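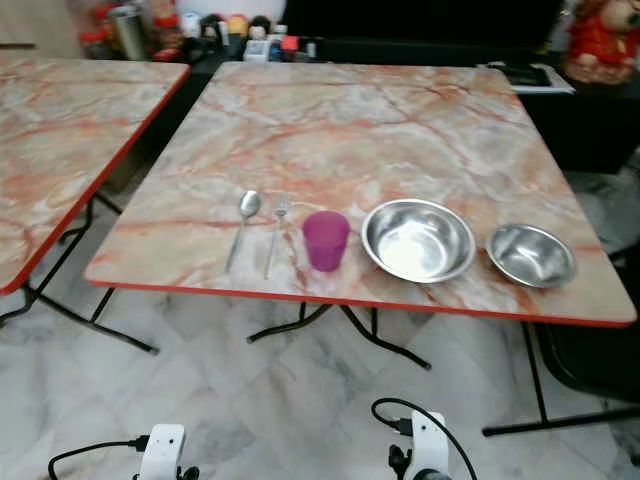
table setup, spoon fork cup 2 bowls

uvstead_nights: so Patberg wants the arms doing table setting and clearing by September. anyone else's site get the memo

ferri6: yep. told us no cuts, just "reassigned"
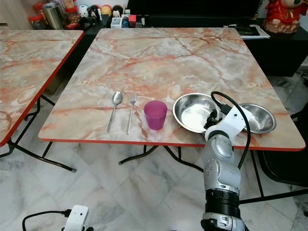

gripper at the big bowl

uvstead_nights: I do 700 covers a shift. when it jams guess who gets called

slombardi: disagree, my wrists are way better since Vamham got theirs. less lifting

ferri6: ok but did they keep your hours Serena

slombardi: lost 6 a week. stil better imo

uvstead_nights: not for my rent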